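Notes for speaker: Yoga Chin, Galtumow Library Service
Session: Seating and Study Space

1. Opening
Welcome members of the board. State that the Skimska branch reopens to readers in August, with 204 study seats across 3 floors.

2. Findings of the reader survey
Readers asked for longer evening hours and quieter rooms. Of those who replied, 65 percent stay for more than an hour - pause here for questions on method.

3. Noise
The Teoh Room will be kept for silent study. Group work moves to the ground floor and ends at 8 p.m.

4. Choice of chairs
Molded shells are simple to wipe down. Pale colors are preferred for the upper floors. Mention the high back and slim metal legs. 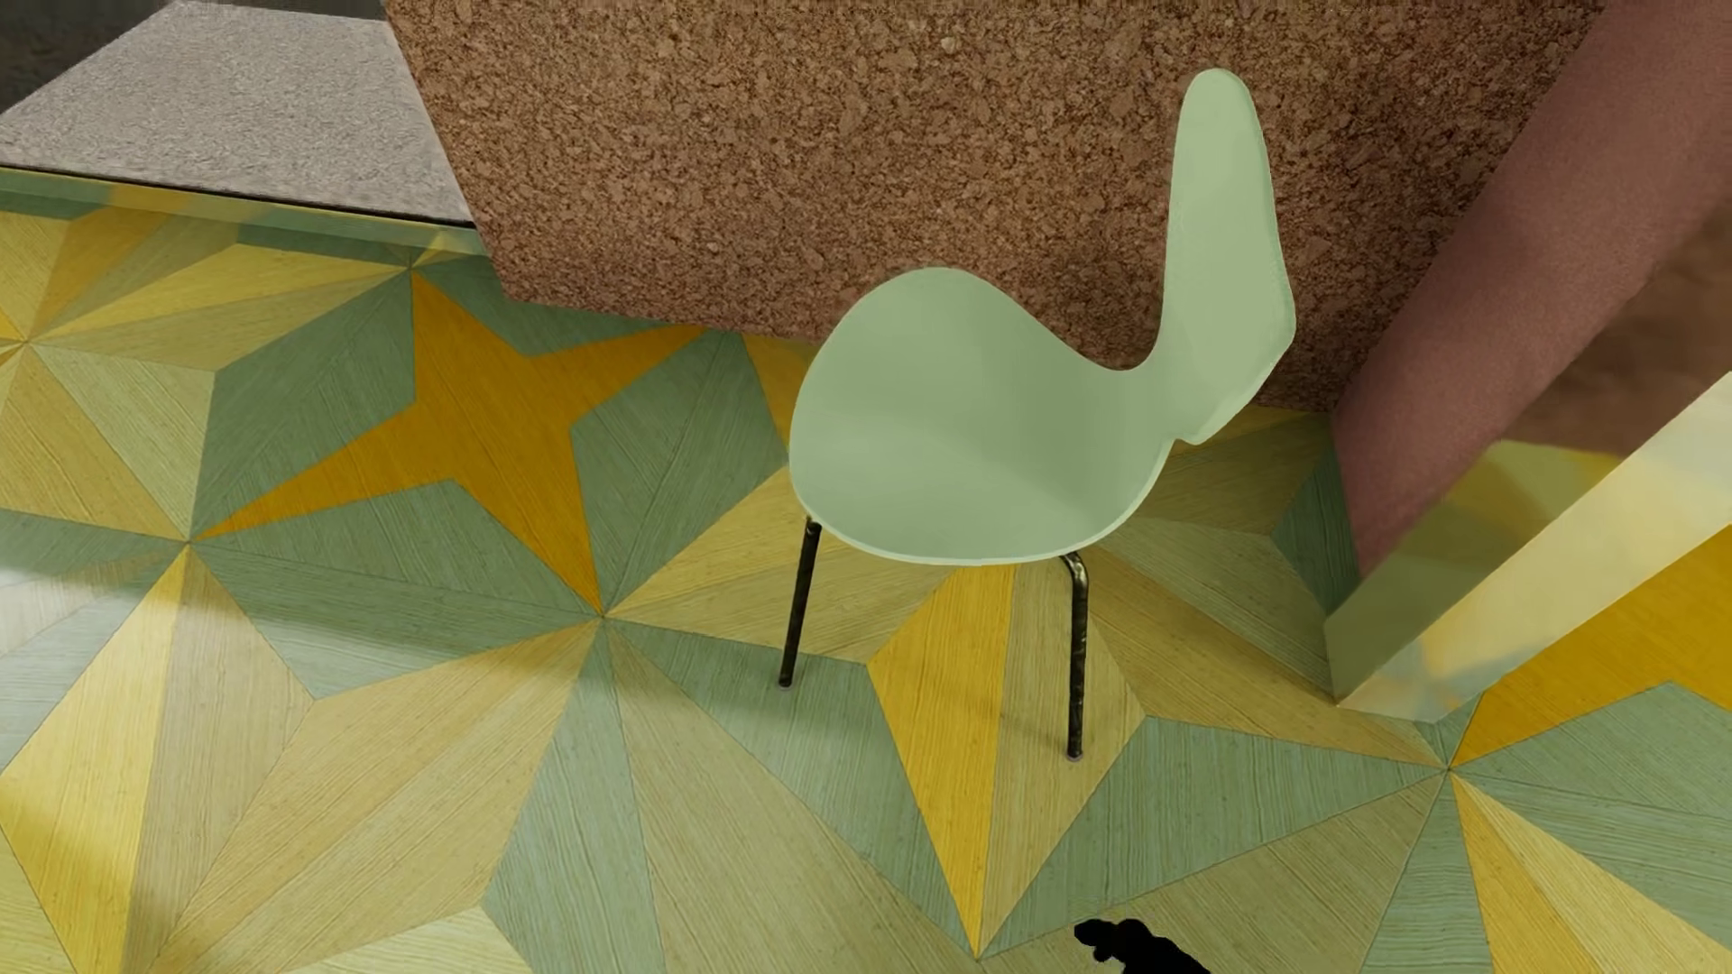

5. Next steps
Request approval of the floor plan. The Rekon branch will be reviewed next.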